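Clisen Support > Kitchen > Julumeo Under-Cabinet Light > Installation

4. Positioning and fixing the light bar 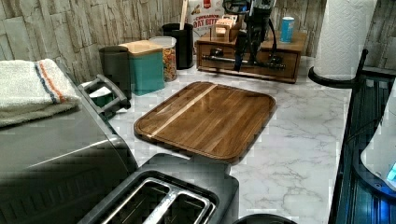
Fig. 4. Countertop work area with cutting board and toaster.

4.1 Before you start

Turn off power at the switchboard. The Julumeo bar is 1,065 mm long and must be fixed to a flat cabinet base. Do not cut the bar to length.

CAUTION: Do not mount the bar directly over a toaster, kettle or cooktop. Rising heat will discolour the diffuser.

4.2 Marking out

1. Measure the cabinet base and mark its centre line.
2. Mark a second line parallel to the front edge, 100 mm back from it.
3. Hold the template on the second line and mark both bracket holes.
4. Check for concealed cables before drilling.

4.3 Fixing

1. Drill pilot holes no deeper than the cabinet base allows.
2. Screw the two brackets on finger-tight.
3. Press the bar into the brackets until both ends click.
4. Check alignment, remove the bar, tighten the screws and refit the bar.

Note: On cabinets with a recessed base, use the Zircombe spacer kit (sold separately). Spacers add 20 mm to the mounting depth.

4.4 Connecting the driver

1. Place the driver on top of the cabinet. Leave 115 mm clear on all sides.
2. Route the low-voltage lead down the rear corner and clip it in place.
3. Push the plug fully into the socket on the left end of the bar.
4. Restore power and touch the sensor once. If the bar flickers, see section 7.

WARNING: Fixed wiring must be carried out by a licensed electrician.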